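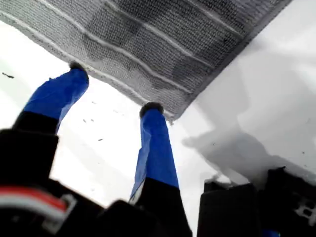
Figure 1. Wrapped fingertips at the lower edge of a striped cloth.

Section 10: Preparing the Cloth Station for a Shift

Issued June 24, 2021. Applies to Noltton finishing room, Trundiva cell.

This section is for finishing room staff who formerly squared and folded cloths by hand and now attend the cell. Staff remain responsible for the quality of every cloth that leaves the table. Handling of individual cloths passes to the arms; inspection, sorting and the decision to stop do not.

10.1 Before starting

1. Read the handover note left by the previous attendant and sign beneath it.
2. Confirm that the cell is in Hold.
3. Wipe the tabletop with a dry lint-free pad. Specks and stray threads on a white surface may be read by the software as part of a cloth.
4. Inspect the blue tape on each fingertip. Replace any length that has lifted far enough to catch the weave.
5. Check that no cable can be trapped when the joints move.

CAUTION: Do not reach between the arms unless the cell is in Hold. This applies equally to supervisors and visitors.

10.2 Placing the first cloth

1. Take one cloth from the Wastgate bin and shake it out away from the table.
2. Lay it near the centre of the table, striped face up. It may lie at an angle.
3. Smooth any fold wider than a finger. Faint wrinkles are acceptable.
4. Step back behind the floor line and select Ready.

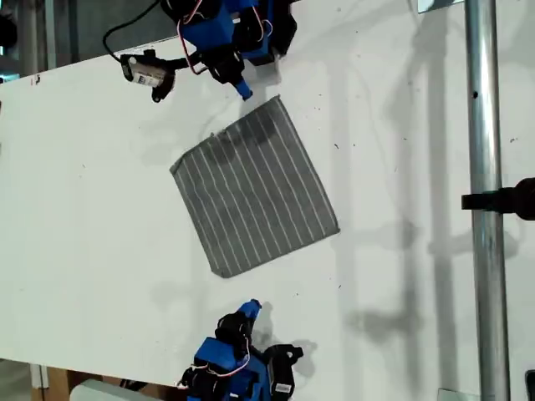 Figure 2. Cloth placed at a slight diagonal, one arm on either side.

Note: Frayed threads at a corner are not in themselves a reason to reject a cloth. Apply the grading card as for hand work.

10.3 During the shift

1. Remain within sight of the table while the cell is running.
2. If a cloth is missed 2 times in succession, select Hold and lay it again by hand.
3. Record each stop on form 138. Stops are not counted against the attendant.
4. Change places with the inspection bench after 100 cloths.

10.4 Changes to duties

Attendants retain their existing grade and breaks. Hand folding continues at the Tennant bench for items the cell does not accept, and all staff will keep a regular turn there. The rota will be reviewed in September. Questions about duties should be put to Brendan Hayes, finishing room supervisor.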